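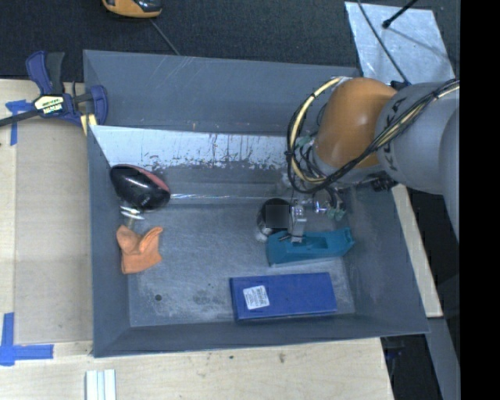 **Part-time hire, used book sorting room, Piltetti Books, Boyer St. side door**

Need one more person for the sorting room, start as soon as you can. Posting this fast between deliveries so bear with me.

We buy and take in used books, mostly house clear-outs and school closings. Last month 3,286 came through the side door. They get sorted, priced, shelved or passed along. There are two of us back here and the holiday stretch is coming.

**The job**

- Open boxes, pull anything moldy or water damaged. Moldy stuff goes straight out, don't set it on the table
- Sort by section. Fiction, kids, cooking, local history, everything else. Our "everything else" is big, you'll learn it
- Look inside every book before pricing. Letters, photos, pressed flowers, once a tax refund check. Anything personal goes in the envelope drawer with the box number on it
- Price in pencil, top right of the first blank page. Light pencil. Not the title page!!
- Key titles into Hevari (our stock program, old and slow, F4 saves, nothing else does)
- Shelve kids and paperbacks before you leave
- Answer the side bell if I'm up front

No register work unless you want it. Some people like the break.

**Hours and pay**

29 hours a week to start. Monday to Thursday mostly, one Saturday out of four. We open the side door at 8, front of the store at 10. Pay is hourly, every other Friday, rate depends on whether you've done bookstore or library work before, ask me and I'll tell you straight off. Paid lunch. Staff take home any book under five dollars, within reason. Within reason means don't back a car up.

Slows down some after New Year but the hours hold, we use that time for the basement.

**About the basement**

167 boxes from the Fivach estate, bought in spring, still taped shut. Mostly music, sheet music, opera librettos, some German and French. If you read either language say so in your email, would move you up the pile. If you read music even better. We don't need an expert, just somebody who can tell a piano score from a choir part and keep the sets together. Stairs are steep and there is a rail on one side only.

**You'd be good at this if**

You can lift a full box of books (we pack them small) and do it again all morning. You don't stop to read. OK you can stop a little. You write numbers so other people can read them, 1s and 7s especially. You're all right with dust, and I mean really all right, two good people left over the dust. Masks and gloves are here but it still gets in everything.

Experience is nice, not required. The last person came from a bakery and was faster then me by the second week.

Must be 18. Must be able to get here by 8, first bus gets in at 7:40 and stops across the street. No parking on our side till 9, they do ticket.

**Not what we need right now**

Front counter only. Remote listing work. Weekends only. Had a lot of those emails, sorry, will keep names for summer.

**How to apply**

Email or drop a note at the front counter. Keep it short. Tell me

1. when you can start
2. which days you can't do, ever
3. any job you've had where you were on your feet
4. last book you finished, any kind, comics count

No résumé needed, send one if you've got it. Phone number please, I call people back in the evening after we close. If you miss me I'll try once more.

If it looks like a fit you come in for a paid trial morning, three hours, same rate as the job. We sort a couple of boxes together, you price a shelf, I check the pricing after. Wear shoes with closed toes and clothes you don't care about. Bring water. There's coffee, it's bad.

Trial mornings are the week before Thanksgiving, possibly the Monday after if we're still looking. I'll let everyone know either way, by phone if you came in, by email if not.

Also, if you have books to sell please don't put it in the same email, they get lost. Separate one, subject line BUYING. We're not taking encyclopedias or condensed novels at all this month.

Solène Marchal
sorting room, Piltetti Books
posted Nov 8, 2022, comes down when filled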